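Backyard Pool Pump Timing: My Project Report
Benedicta Eshun, 3/8/21

Okay, so I picked pool pumps because our neighbor, Edem Antwi, runs his all day long and complains about the power bill every single time he comes over. My question was pretty simple. Could he run the pump for fewer hours and still keep the water clear? He has a 12,000 gallon in-ground pool with a single-speed Drilano pump and a cartridge filter, and he said I could mess with the timer as long as I promised not to turn the pool green!

First I put a plug-in style energy logger (a Bandport, borrowed from my uncle, who is an electrician and did the wiring part) on the pump circuit. Then I made three schedules: all day, 12 hours, and eight hours. Each one ran for a week. I tested free chlorine and pH every morning before school, and I checked clarity by dropping a black-and-white disk to the bottom of the deep end and rating how sharp the edges looked from the diving board side.

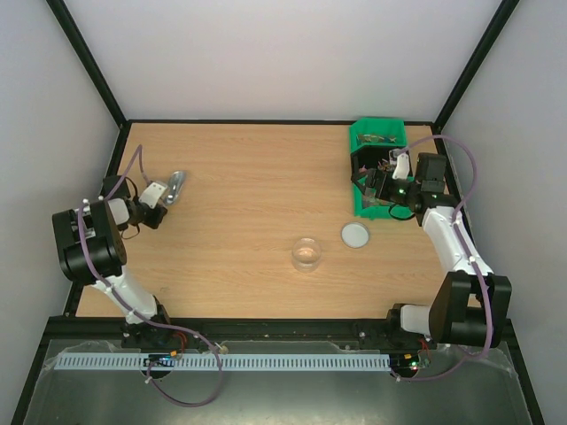 Chlorine was the part I worried about most, and it was also the part where I made my dumbest mistake. The first few mornings I did the drops test out on the patio table, which is green glass, and the pink color looked different every time depending on the sun. So I moved everything inside. What you want is a plain white background like the walls around that wooden tabletop with the two robot arms, and once I held the vial up against something like that (my closet door, in my case) I could match the color chart way faster. I threw out the patio readings and started that week over.

Now the results. On the all-day schedule the pump used 1,112 watts pretty steadily, and the water was great. On 12 hours the water was still great, same disk rating, and chlorine stayed in range every morning. Eight hours was okay until the fifth day, when pollen season really got going and the disk edges went fuzzy. I'd like to try eight hours again in April with the skimmer basket cleaned twice a day, if Edem lets me.

One thing I can't explain is the pH. It crept up on all three schedules, but more when the pump ran all day. My guess is that the return jets were pointed up and stirring in a lot of air. I didn't test that, so it's only a guess.

Edem has his timer on 12 hours now, split into two blocks, and I still go over to read the logger on my way home.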